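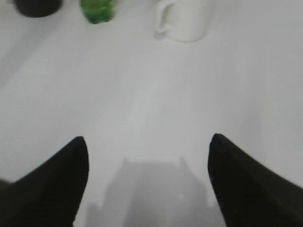 White tabletops: a love letter, with some care notes

Hello again, makers and menders! If you've been into the workroom since the last newsletter you'll know what I'm about to rave about, so feel free to skip down to the class list. Everyone else, settle in, because we have white tables now and I am a bit giddy about it.

For years we worked on the old brown benches, which had the charm of an old boat and roughly the same number of dents. I loved them. I also lost more black thread, dark buttons and tiny brass screws on them than I care to remember. On a plain white top everything small stands out the moment you put it down. Kibet Mosoti dropped a watch spring in his first hour at the new table and had it back in his tweezers before he'd finished swearing (mildly, there were beginners present).

The other thing I hadn't expected is what white does for colour. We had the dyeing group in during April, when only the first table was up, and they laid their skeins straight onto it to compare them. Two greens that everybody had sworn were the same green were very clearly cousins! The old benches warmed everything up, so a cool grey wool always looked faintly like porridge. A neutral surface lets you see what you've really made, and several people went home and re-did their labels.

It bounces the light around too. We used to have the lamps on by mid-afternoon and now I often forget to switch them on until it's nearly dark. If you're doing fine stitching you may still want a lamp to one side, mostly to keep your own shadow off the work. Sit so the light comes from the opposite side to your writing hand and you'll be fine.

Now, the practical bit. The tops came from Dirker and we paid $2,145 for the lot, delivered, against a quote of $2,998 from the other place. The difference is going straight into new stools, and if you've sat on the old stools you'll agree that's overdue. Mwanahawa Mollel did all the measuring and I'm thrilled to say they all fit, even the one in the corner where the wall goes wonky.

Looking after them is easy. Warm water, a drop of dish soap and a soft cloth will deal with most things. Wipe in one direction and finish with a dry cloth, or you'll get streaks that show up when the light comes in low. Please don't use the scouring pads under the sink. They're for the dye pots and they will dull the surface, as I know from a sample piece I ruined on purpose (great fun, I recommend it).

For pencil, try an ordinary white eraser before you reach for anything wet. For ballpoint, a little rubbing alcohol on a cotton pad, dabbed and then rinsed off. Dye and ink need to be wiped up straight away, and the dyeing group has kindly agreed to keep using the oilcloth whenever pots are open. Turmeric is banned from the tables altogether — sorry, lunch people, the kitchen bench is all yours.

Cutting goes on a mat, always. There are green mats in the tall cupboard and two big grey ones behind the door. Hot glue guns and irons have their own boards, on the shelf marked Ibarra (the old coffee supplier's shelf, for anyone who's been wondering who Ibarra is).

One small habit I'd love us all to pick up is clearing right back at the end of a session. Everything off, quick wipe, done. Walking in of a morning to a big stretch of clean white with nothing on it makes me want to start six projects at once — and I have the half-finished quilt, lampshade and banjo strap to prove it.

Stool-testing is next. We have three samples coming and we need bottoms of all kinds, so put your name on the sheet by the kettle if you can spare ten minutes. Bring whatever you're working on so you can try them at proper table height.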